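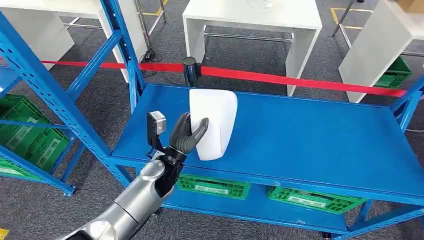
Kamala Chettiar wrote to ask whether one thing per shelf was a rule or a sulk, and whether she would be allowed to put a second thing next to it if she asked nicely.

She would, and she doesn't have to ask. The top shelves at the Husodside storeroom are for whatever is being dealt with at the moment, and some moments are quieter than others. Her letter did remind us that the rest of the arrangement lives mostly in people's heads, so the questions we get most are answered on this page.

Why are the shelves blue?

They were blue when we bought them. The uprights with the slots running up them are the same design on every unit, which means a beam from one will fit another. Please don't take this as an invitation. We once lost an afternoon to someone who had improved a unit by borrowing from its neighbor, and both of them leaned.

Can I move a shelf up or down?

Yes, with two people and an empty shelf. Undo the bolts at the front, then the back, and put them in a cup. There is always one bolt left over when the job is finished. If you can't say where it came from, the job isn't finished.

What goes in the green crates?

Anything small enough to roll away, and anything that arrives in a bag and shouldn't stay in one. Crates hold up to 16 pounds each. The plastic would probably take more, but the person lifting it down at the end of the day has views. The sides are slotted, so loose screws, beads and rice (it has happened) need a tub inside the crate first.

Do I have to fill in the label?

You do. Write what is in the crate, in words another person would use. "Misc" is what we had before labels. "Renzo's stuff" was helpful for as long as Renzo Parisi was in the building, and he goes home at 6.

I've seen crates on the lower level with the top shelf left nearly clear. Isn't that a waste?

It looks like one. Crates go low because they get heavy, and the top is kept for sorting, where you can see what you've put down. A clear surface at that height lasts until someone arrives holding a coat. Hooks are by the door. There are eight of them, and on a good day two are in use.

My item doesn't fit in a crate. Where does it go?

If it stands up by itself, give it a spot on a shelf, well back from the front edge. If it only stands up when you're looking at it, lay it down. White foam and plastic pieces pick up every fingerprint in Bemley, so wipe them before you put them away, or accept that they're gray now.

What is the yellow tape on the floor?

A parking space. Tape on the floor marks where a thing is put down when it isn't on a shelf, and the thing goes inside the line. Having one corner inside counts as outside. We've had this discussion, at length, with a man and his suitcase.
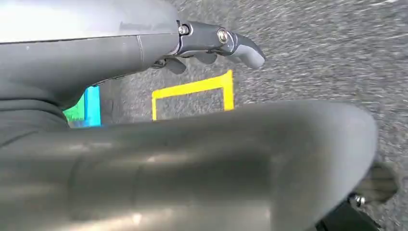

The line is also there when nothing is parked in it, and it means the same then. An empty outline is taken. Whatever belongs in it is out being used and will want to come home, and it won't be pleased to find your lunch there. If you need floor space for ten minutes, use the strip by the window and tell someone.

Can I put down more tape?

Ask Funmilayo Odukoya, who keeps the roll. We started with a couple of outlines and by June the floor looked like a basketball court with three sports on it. Some of that came up again, and the glue came up later, with a scraper and a good deal of muttering. The floor is speckled and rough, so tape needs pressing down hard along its whole length, corners included. It is a poor surface for tape and an excellent one for losing washers.

How do I clean the shelves?

A damp cloth and a dry one. The flat panels show streaks, particularly toward the back where people assume they don't. The slots in the posts can be done with an old toothbrush – Cameron Dalgleish does his that way every spring, and has asked us not to make it sound compulsory.

Something I left here has gone. Who took it?

Try the crate beside the one you put it in, then the one under that. If it had no label, look in the crate marked Ekwueme, where unlabeled things wait until the end of the month. After that they go to the Plava sale table, and you can buy them back at a fair price.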